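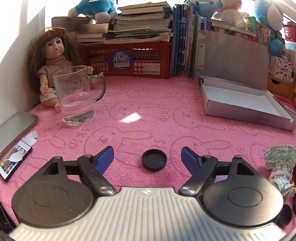
Figure 2. Printed pink towel, small round black cap laid on top, in sunlight.

3.2 Light exposure of printed cotton

Towels from the Drostwood and Nilten lots were cut into strips and hung behind window glass for 600 hours. Each strip was washed before exposure and again at the end, with no softener. Color was read at two points per strip, one on the ground shade and one on the printed line. Tone-on-tone prints of the kind in Figure 2 were read by hand, as the line and the ground differ too little for the automatic routine. Loss of contrast was greatest in the first 250 hours. The Nilten strips faded evenly; the Drostwood strips lost more color in the ground than in the line.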